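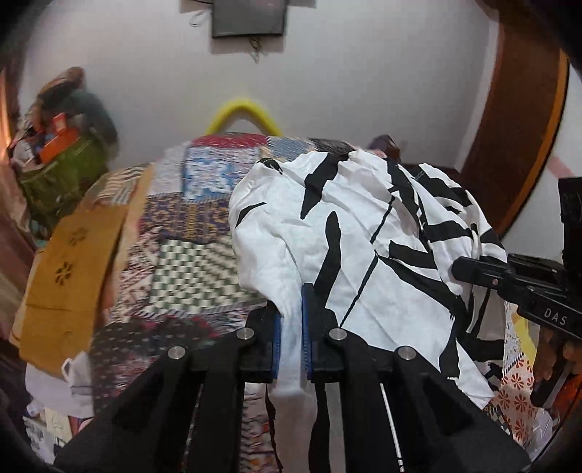
Umdale, 4. Oktober 2022

Patchwork (deutsch auch Flickenarbeit) ist eine Textiltechnik, bei der Stoffstücke verschiedener Farbe, Form oder Musterung zu einer größeren Fläche zusammengenäht werden. Verwendet wird sie vor allem für Decken, Kissen und Wandbehänge, seltener für Kleidung. Vom Patchwork zu unterscheiden ist das Quilten — das Verbinden von Oberseite, Einlage und Rückseite durch Steppnähte.

Grundlagen

Die Stücke werden mit einer Nahtzugabe zugeschnitten und zu Blöcken verbunden, die Blöcke anschließend zu Reihen. Ein einfacher Block aus 16 Quadraten lässt sich mit geraden Nähten herstellen. Sechsecke werden meist von Hand über Papierschablonen geheftet. Beim Crazy Patchwork entfällt das Raster; unregelmäßige Reste werden auf einen Trägerstoff genäht und die Nähte oft überstickt.
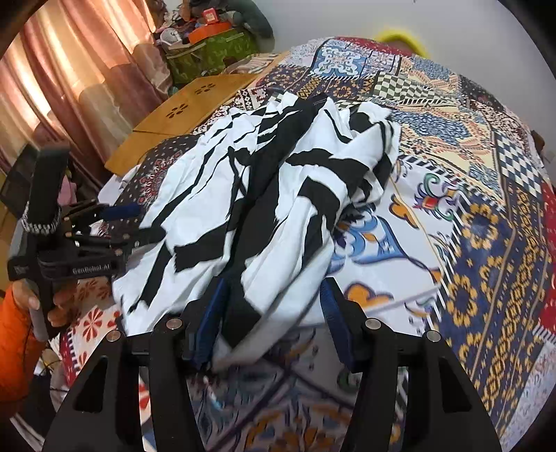 Üblich sind Baumwollgewebe mittlerer Dichte. Neue Stoffe werden häufig vorgewaschen, damit sie später nicht ungleich einlaufen. Mischungen aus Seide, Samt und Wolle kommen vor, erschweren aber die Pflege.

Regionales

In Umdale ist die Technik als Hausarbeit belegt. Die Sammlung Pomare umfasst fast 4000 Blöcke und Musterstücke, darunter 100 unfertige Oberseiten. Das Verzeichnis legte Lorna Dagdag an; Cameron Niven ergänzte die Angaben zu den Druckstoffen. Ein Teil der Stücke ist jeweils im August zugänglich.

Siehe auch: Applikation, Quilt, Steppstich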